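I went to see the laundry robot

April 5, 2025

I should say first that I went in a bad mood. The bus to Clenelwood takes the long way round by the retail park, and it had already been held up once before we got there. So if this reads as unkind, knock a bit off for the bus.

The open day was at Pavum, who have the upper floor of the old bottling works. I signed up in January, when the notice said "see household robots at work", and then forgot all about it until the reminder came. There were 14 names on the sign-in sheet ahead of mine. You got a sticker, a cup of tea and a short talk with slides, and one of the slides had a drawing of a family on a sofa looking delighted while a machine put their jumpers away. I've been shown that family before. They were delighted about a bread maker.

The arm is called Ceser (they say it "Kesser", and I heard two of the staff say it differently). It does one job, which is folding T-shirts on a table. You can stand at the rope and watch it directly, or look at a screen by the window that shows what the little camera down by the gripper sees. I spent most of my time at the screen, mainly for the radiator underneath it.

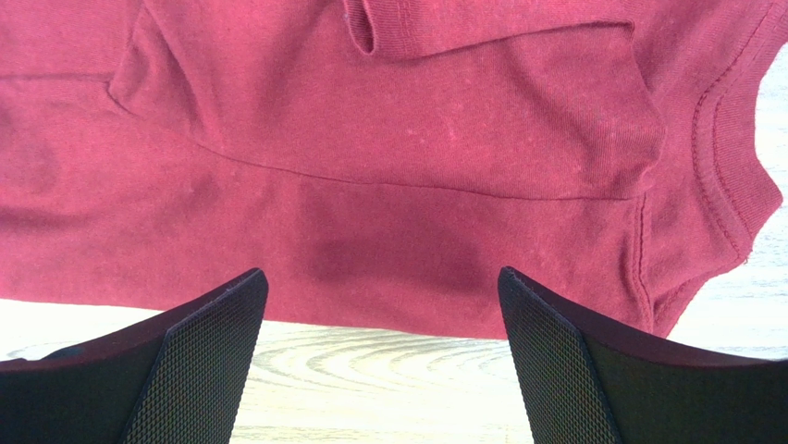 I fold laundry most evenings and I've never thought of it as hard. Watching Ceser go at it, I'll admit I came round a bit on that. A T-shirt has no proper shape until you give it one, and two stiff fingers are a poor swap for a pair of hands. When I do a shirt I'm pinching, smoothing and shaking all at once, and half of it is done by feel while I'm watching the telly. The arm has to do everything as a separate little errand.

What I didn't care for was how the numbers were handled. The talk said the folding was "reliable". I asked what that meant and was told it depended on the garment. I asked about a T-shirt, then, and was told it depended on the T-shirt. Fair enough, I suppose, but then don't put "reliable" on a slide in letters that size. I timed one fold on my phone, from the first move to the arm pulling back, and it came to nearly 6 minutes. I tried one of my own when I got home and it took 11 seconds, and mine was inside out to begin with.

Someone near me said it would get faster, and it probably will. I've heard that said about a lot of things, and some of them did. My objection is to being asked to clap now for the speed it'll be later.

The other question I had was who lays the washing out. Every run I watched started with things already on the table. At my house they start in a damp knot with a pillowcase round them and a sock up one leg of something. I asked whether Ceser could begin from a basket and the answer was "that's on the roadmap". So is the rest of the housework, by the look of the last slide.
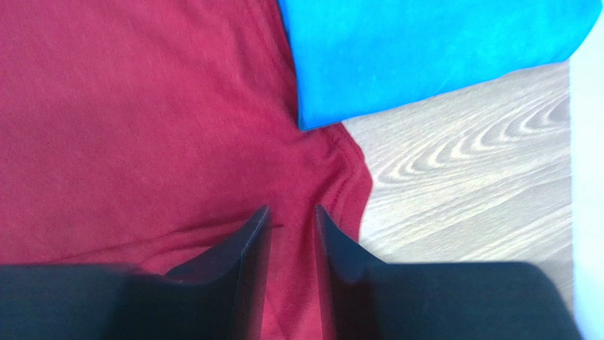

Colours came up too. A woman with a pushchair wanted to know if it could tell whose clothes were whose and make separate piles, which I thought was the best question of the day. It can't yet. They could sort by colour, she was told, and she said that in her house everybody wears navy.

To be fair to the people there, they were good company once the slides were off. One of the younger engineers was quite frank with me about sleeves, and how much of her winter had gone on them. She also told me the grip pads wear down and have to be swapped. None of that was in the talk and all of it was more interesting than the talk. If they ran the day again with her doing the speaking and the sofa family left in a drawer, I'd tell people to go.

There was a leaflet by the door for a smaller machine called the Meléndez, meant for homes, with a price of 1499 printed on it and no date. It says it "assists with folding". I read both sides looking for what it does when it's assisting and couldn't find it. It wasn't on show.

I've kept the leaflet, and I'll look at it again next year and see what's become of it. The tea was decent. If you're going to the next one, take the train and walk up from the station, it's uphill but you'll still beat the bus.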